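Questions people ask me about renting a booth at the Trerthorpe Makers' Market

Hi! I'm Zineb Kettani, and I look after the booths at Trerthorpe. I get the same emails every January when sign-ups open, so I've put my answers in one place. If yours isn't on here, write to me anyway. I like email.

How much is a booth?
A full booth is $50 a day and you can take one day or the whole weekend. We don't take a cut of what you sell. Half booths went away last year, mostly because people kept drifting over the tape line and then nobody was speaking to each other by lunchtime.

How big is it, and what comes with it?
Ten feet by ten feet, one folding table, two chairs. The table is plain and a little beat up, so bring a cloth that reaches the floor (you'll want to hide your boxes under there). Power is only along the back wall. If you need an outlet, say so on the form, in the notes part at the bottom, and I'll do my best to put you there.

Do I have to make everything myself?
Yes, you or your business partner. Soap, candles, pottery, knitting, prints, jam, wooden spoons, all good. No resale. I turned down a very nice man with very nice phone cases and I felt bad for a week, but rules are rules.

Can I sell food?
Packaged food, yes, as long as you have your county permit and send me a copy with your form. Hot food goes through Brijesh Thakur, who runs the kitchen side and has his own waiting list. Please don't ask me to put in a word. He doesn't listen to me!

Can I hand out samples?
Sure, small ones. Cover them, use toothpicks or paper cups, and keep a trash can on your side of the table so the cups don't wander down the hall.

Is there water for vendors?
Yes! There's a drinking fountain by the restrooms, and I'm a big fan of a glass dispenser at the booth if you have the room. Shoppers stop for a drink and then they stay and look at your stuff. Cheap trick, works every time. Fill it once you're set up, please, and don't try to carry a full one in from the parking lot.

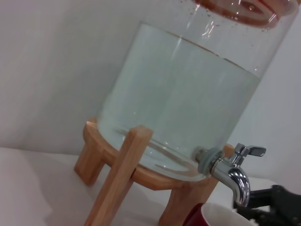 Glass dispenser with water, on its wood stand.

What time can I set up?
Doors open for vendors at 6:30 a.m. and for shoppers at 9. You can pull up to the side door to unload, but please unload first, move the car, and then come back and make it pretty. If everyone sets up with the trunk open we get a line out to the street, and the neighbors have my phone number.

How do you pick who gets in?
I try to keep a mix. If I already have six candle people, the seventh goes on the waiting list no matter how lovely the candles are. It helps me a lot if you send clear photos of your work and one of your table from another show. Never done a show? Set it up in your living room and take a picture of that. Plenty of our regulars started that way.

How many shoppers come through?
We counted 611 on our best day, with one of those clickers at the front door. A rainy day is more like half that, and I can't promise you anything about the weather.

How much stock should I bring?
Depends so much on what you make. When I sold cards, I packed 300 for a weekend and took plenty home, but I never once ran out, and that let me sleep. If you sell big things, bring fewer and hang up a sign saying you take orders.

Any tips for making my table look good?
Get some height in there. Everybody lays their things flat the first time (I did too), and from the aisle it looks like nothing. Crates, cake stands, a little shelf, a plant stand, anything that lifts a few pieces closer to eye level. Light wood is my favorite because it doesn't fight with whatever you put on it. And put your prices where people can read them without asking. Shy shoppers will just walk off.

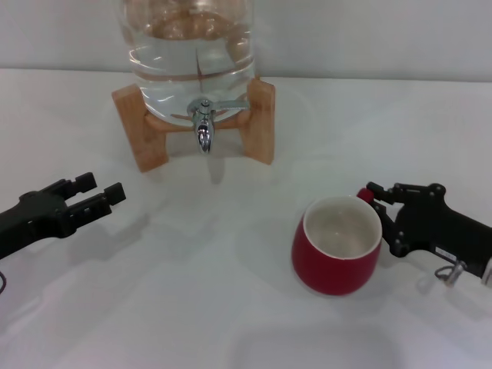
Pale wood and clear glass, with a shiny spigot down front.

Can I take cards?
Please do. The building's wifi is slow when it's full, so have your phone's data ready as a backup. Bring change too, lots of ones and fives. I can't break a twenty for you after noon, I never have it.

Can I bring my dog?
Sorry, no, only service animals. I miss them too.

What if I have to cancel?
Tell me two weeks ahead and you get all of your money back. After that I can only refund you if somebody on the waiting list takes the spot, and there's usually somebody. Please don't just not show up.

Where do I send the form?
Drop it in the box at the front desk or email it to me, either is fine. I answer most evenings after 8 p.m., when my kids are in bed.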